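Purgate pool to reopen after filter repairs

Swimming will start again at Purgate Baths in May, after the main pool was shut for repairs to its filters and pipework.

The pool closed when the water turned cloudy during an evening session and the pumps had to be switched off. Engineers from Nazarenko, the firm that looks after the plant room, found that two of the strainer baskets had split. Hair, plasters and small bits of elastic had passed through and packed into the pipe behind them.

The small teaching pool is on a separate system and stayed open throughout. Lane swimmers were offered places at Clirkusby, where the early session was extended to 9am.

A notice at the Purgate front desk now asks swimmers to check wrists and pockets before they leave the changing rooms. Hair ties are named first on the list, as they slip off easily in the water and are hard to see once they reach the bottom.

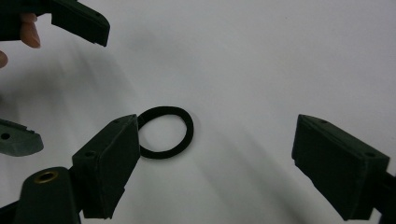
Volodymyr Skoryk said the closure had gone on too long and that a sign about hair would not have stopped it. He had swum at Purgate most mornings before work and thought the baskets should have been replaced when the changing rooms were done up. "You can't blame the swimmers for a basket that's worn through," he said. "I don't mind wearing a cap, but I'd like to know when the next check is."

The baths said the strainers had been cleaned on schedule but the splits were along the underside, where they did not show during a normal clean. From now on each basket will be lifted out and looked at on both sides, and the date written up in the foyer.

The repair covers both broken baskets, a new section of pipe and fresh seals on the pump lids. The old seals had gone hard and were letting air in, which made the pumps noisy — several people living behind the building had complained about it. The replacements are plain black rubber rings, and spares will be kept on site so that a worn one can be changed the same day.

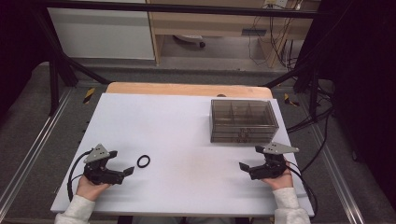 Lessons and refunds

Children's lessons in the main pool will restart in the first week after reopening, in the same groups and at the same times. Members will have 14 days added to their passes without needing to apply. Anyone who paid for a single swim and could not use it can ask for the money back at the desk.

Caps will be on sale in the foyer but will not be compulsory. The sauna stays closed until its new door, ordered from Grosix, has been fitted.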